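**Drakine - dedo de preensão com câmera de punho, versão para bancada**

Código de catálogo: Drakine/B. Distribuição e assistência: Godoy. Página revisada em 9 de outubro de 2023 para incluir o aviso de segurança sobre contato lateral não detectado. Quem já tem a unidade instalada pode ir direto à seção "Falha conhecida".

## Aplicação

O Drakine é um par de dedos escuros de perfil arredondado, montados em garra paralela, com câmera compacta fixada no punho. Foi projetado para manipulação de objetos domésticos de plástico, vidro e metal leve sobre bancada clara: abrir e fechar tampas, puxar alças, deslocar recipientes, posicionar peças de borda fina. Trabalha com o controlador Skultitz a partir da versão de firmware que aceita parada por torque no eixo do punho. Controladores anteriores comandam a garra, porém ignoram o sinal de torque e não devem ser usados com esta versão.

Em tampas curvas de enrolar, o dedo entra por baixo do puxador e acompanha o arco até o fim do curso. O esforço nesse movimento muda de direção o tempo todo, e o ajuste de força feito para tampas planas não serve.
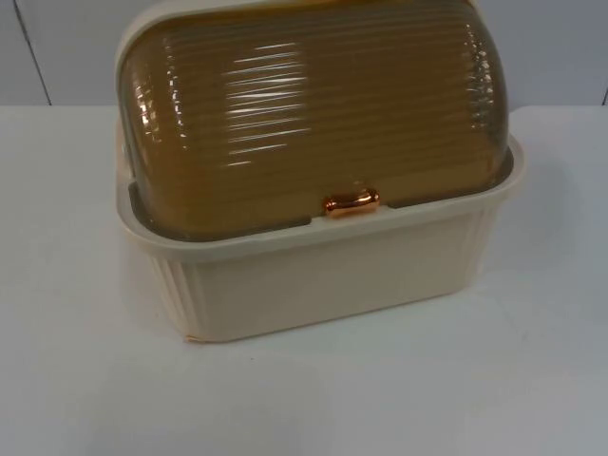 O arco deve ser programado como trajetória contínua, com a orientação do punho interpolada ponto a ponto. Programas que dividem o movimento em segmentos retos geram um tranco em cada vértice, e o tranco é lido pelo Skultitz como contato. O operador costuma responder aumentando o limiar de contato até as paradas sumirem. Esse hábito está na origem de boa parte dos chamados descritos adiante.

## Dados principais

| Item | Valor |
|---|---|
| Limiar de contato de fábrica | 18 N |
| Folga lateral máxima do dedo | 3 mm |
| Intervalo de inspeção do revestimento | 3000 ciclos |
| Troca obrigatória do revestimento | 4000 ciclos |
| Fixação à garra | parafuso lateral com trava |
| Controlador | Skultitz, com parada por torque ativa |
| Bancada recomendada | Grineveck, tampo fosco |

O limiar de contato refere-se à força normal à face de preensão. Forças laterais são medidas pelo sensor de torque do punho e têm parâmetro próprio, que sai de fábrica **desativado**. A desativação foi herdada da versão industrial do dedo, onde o esforço lateral era absorvido por um batente mecânico. A versão de bancada não tem batente.

## Falha conhecida: contato lateral sem parada

### Sintoma

Durante a aproximação, o dedo encosta de lado em uma superfície e o programa prossegue. O painel do Skultitz mantém o estado normal. O braço continua empurrando até que o objeto escorregue, a proteção de corrente do eixo atue ou o revestimento do dedo se solte. Não há código de erro gravado. O único registro é uma subida lenta do torque do punho, visível no arquivo de diagnóstico e ausente do histórico de eventos.

### Causa

Duas condições precisam ocorrer juntas.

A primeira é o parâmetro de torque lateral desativado, ou com valor alto demais. A segunda é um erro de posição vindo da câmera. O estimador de borda procura na imagem uma linha de contraste e a usa como referência do limite traseiro do tampo. Em cabines de painéis claros, a junta vertical entre dois painéis tem contraste muito maior que a aresta do tampo branco contra a parede cinza. O estimador escolhe a linha mais forte, calcula a pose em relação a ela e entrega ao controlador uma coordenada deslocada, com índice de confiança alto. O índice mede a nitidez da linha e nada informa sobre a identidade dela.

O desvio depende do ângulo do punho. Com a câmera de frente para a junta, o erro é pequeno e passa despercebido na calibração. Com o punho inclinado, a junta aparece na diagonal e o algoritmo a aceita do mesmo jeito.

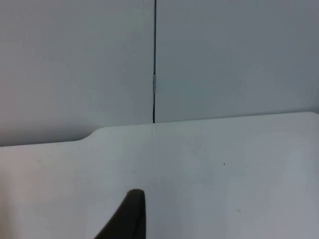

Heather Rankin discorda dessa ordem de causas. No comentário que enviou à assistência, ela observa que a cabine dela rodou desde dezembro com a mesma junta aparente e que as falhas só apareceram depois da troca do revestimento do dedo, feita sem torquímetro. Pede que a folga do parafuso lateral seja tratada como causa principal e a visão como fator agravante.

Registramos a objeção. A folga acima do limite de tabela altera a posição real da ponta sem que o encoder da garra perceba, e soma-se ao erro de visão. Nos ensaios da Godoy a falha foi reproduzida também com dedos recém-apertados, motivo pelo qual a ordem foi mantida nesta revisão. O procedimento abaixo cobre os dois casos.

### Unidades afetadas

Todas as unidades da versão de bancada, independentemente do lote. A versão industrial não é afetada enquanto estiver com o batente original. Unidades industriais convertidas em campo para uso em bancada devem ser tratadas como afetadas.

### Risco

O esforço lateral pode deslocar ou tombar recipientes, trincar tampas de plástico fino e arrancar o revestimento do dedo. Há risco de esmagamento para quem segura o objeto durante o ensino de pontos. **Até a aplicação da correção, é proibido manter as mãos na área de trabalho com o braço habilitado, inclusive em modo manual reduzido.**

## Procedimento de correção

1. Desabilitar o braço e bloquear o comando local.
2. Verificar a folga lateral do dedo com calibre de lâminas. Acima do valor de tabela, reapertar e medir de novo. Se a folga persistir, substituir o dedo.
3. Ativar o parâmetro de torque lateral no Skultitz e restaurar o limiar de contato para o valor de fábrica.
4. No estimador de borda, marcar a opção de rejeição de linhas verticais e desenhar a máscara sobre a faixa da parede.
5. Executar a rotina de verificação com o punho inclinado para os dois lados.
6. Gravar o arquivo de diagnóstico e conferir a curva de torque.

A máscara do passo 4 é desenhada sobre a imagem ao vivo, em cada pose de aproximação usada pelo programa. A máscara feita apenas na pose de repouso deixa a junta exposta nas demais. Com a câmera muito próxima, a aresta do tampo pode sair do campo e restar apenas a linha da junta; nessa condição o estimador deve ser desligado e a pose mantida pelo encoder.

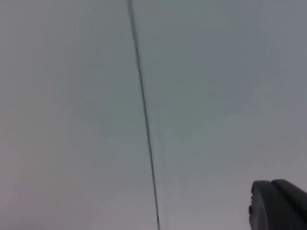 *Vista da câmera de punho: linha escura sobre superfície clara, ponta da garra no canto inferior direito.*

### Critério de aceitação

A rotina de verificação leva o dedo até uma superfície de ensaio em velocidade reduzida. O controlador deve parar e gravar o evento como contato lateral. Parada sem gravação do evento é reprovação. Gravação sem parada também. Ajith Unnithan acrescentou à rotina um segundo toque, com o objeto de ensaio apoiado em base antiderrapante, depois de verificar que objetos leves cedem antes de o torque chegar ao limiar e a unidade passa no teste sem ter detectado nada.

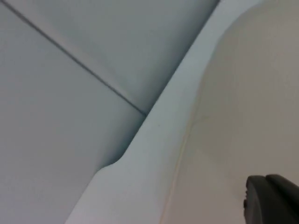
O torque lateral deve ser zerado com o dedo livre, em qualquer instalação. Zerar com o dedo apoiado faz o controlador adotar o esforço existente como referência, e o limiar efetivo sobe na mesma medida. A conferência pela imagem exige atenção, porque uma superfície lisa e clara dá pouca indicação de distância. Na vista acima, o dedo está encostado na superfície bege e, com a borda ligeiramente fora de foco, um operador apressado poderia tomá-lo por livre. A linha escura entre os painéis termina no ressalto branco e não serve de referência para essa superfície. Em caso de dúvida, recuar o punho até a folga ser visível a olho nu, pelo lado de fora da cabine, e só então zerar.

## Revestimento e manutenção

O revestimento perde aderência antes de mostrar desgaste visível. A curva de atrito cai a partir de cerca de 3000 ciclos, valor adotado como intervalo de inspeção. Após qualquer evento de contato lateral sem parada, o revestimento deve ser trocado, mesmo que novo. Não usar solvente na limpeza; pano seco ou levemente umedecido com água.

O tampo fosco da Grineveck pode receber uma fita escura na aresta traseira, vendida pela Godoy em rolo. A fita aumenta o contraste da borda correta e reduz a rejeição de imagens. Não substitui a máscara.

## Itens fornecidos

- par de dedos com revestimento montado
- câmera de punho com suporte
- parafusos laterais com trava
- calibre de lâminas
- superfície de ensaio com base antiderrapante (a partir desta revisão)

Clientes com unidades entregues antes desta revisão recebem a superfície de ensaio sem custo, mediante envio do número de série e do arquivo de diagnóstico à assistência da Godoy. Arquivos gravados antes do passo 3 são úteis e devem ser enviados junto, sem edição.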